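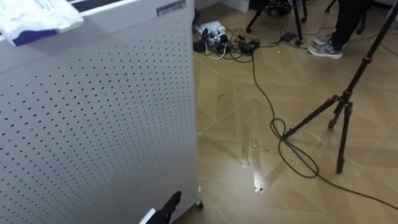

Saturday, 10:40, July book, Promia bay

Spill task. Stopping to write the rules down properly before we do any more runs, because the sheet on the door is two versions old and Nektarios and I were working from different ones this morning.

Setup as it stands: clear liquid on tile, next to the tall perforated cabinet. Power strip on the floor by the wall, black lead running down past the tripod and off toward the bench side. Tripod feet right by the cable loop. One person standing in the area past the cable.

Against our own checklist (Clera sheet, the new one):

Liquid and mains on same floor. Sheet says strip off the floor and upstream of an RCD before anything gets poured. Strip is on the floor. Fail. Does not matter that the liquid is nearer the cabinet, tile is flat-ish and I don't trust it. Raise strip on the wall hook, adapters too, the one sitting beside it counts.

Cable across work area. Reroute behind or tape down full length. No loops on floor, arm will find a loop sooner or later. Run 77 at Blackwood was exactly this, gripper took the lead and the tripod went with it.

Person in reach. Need to settle this. Thodoris reads the rule as "nobody inside the tape while arms are enabled". Adanech reads it as OK if the spotter has the stop in hand. The sheet says neither clearly. Till Efthymia rules on it we go with Thodoris's reading. Spotter stays outside the tape, shoes dry, stop in hand.

Cabinet. It has casters, and I could find no line in the sheet about wheeled furniture. Adding one: lock or chock anything on wheels before a wiping task, push on it by hand, write down that you pushed on it. Also nothing draped over the top. The cloth or bag up there can slide down onto the arm or over the holes.

Grippers. Start pose has the fingertip too close to the lower edge of the cabinet for my liking. Want a hand's width at least before enabling. Evangelia says the planner handles it. Maybe, but the rule is for when the planner doesnt.

Liquid. Water only, from the marked jug. Write the amount on the run card. No soap till we have the slip mats back from Flultitz. Mop to tile between runs, not just where it shines, the grout holds it.

Numbering: cards go on from 404. If a run is stopped for a safety reason it KEEPS its number and gets an S. Do not reuse the number. Somebody reused 3 last month and I spent an hour on the logs finding out which was which.

11:25
Talked to Efthymia on the phone. She agrees on the tape rule, will put it in writing. Wants "enabled" defined. Proposed: brakes off or motor power on, either one. She's thinking about it. Also asked who signs the card if the operator is also the one pouring. Answer should be the other person, always. Goes in as its own line.

She does not want a separate sheet for wet tasks. One sheet, wet section at the back. Fine, but then the wet section has to be on the same side of the paper as the stop procedure, people don't turn it over.

To do before next enable:
strip on hook (Nektarios)
cable rerouted + taped (Nektarios)
casters locked, push test (me)
cloth/bag off cabinet
tripod moved back, feet clear of the lead
old sheet off the door, bin it, bin the copy in drawer too
test the stop from the spotter position, both arms, and write it on the card

Adanech has room booking 431 for the afternoon so we are not rushed. If the hook isn't up by then we do dry runs only, and pouring waits for Monday's crew.

Ask Evangelia for the log of the planner margin, want the acutal number and not "handles it".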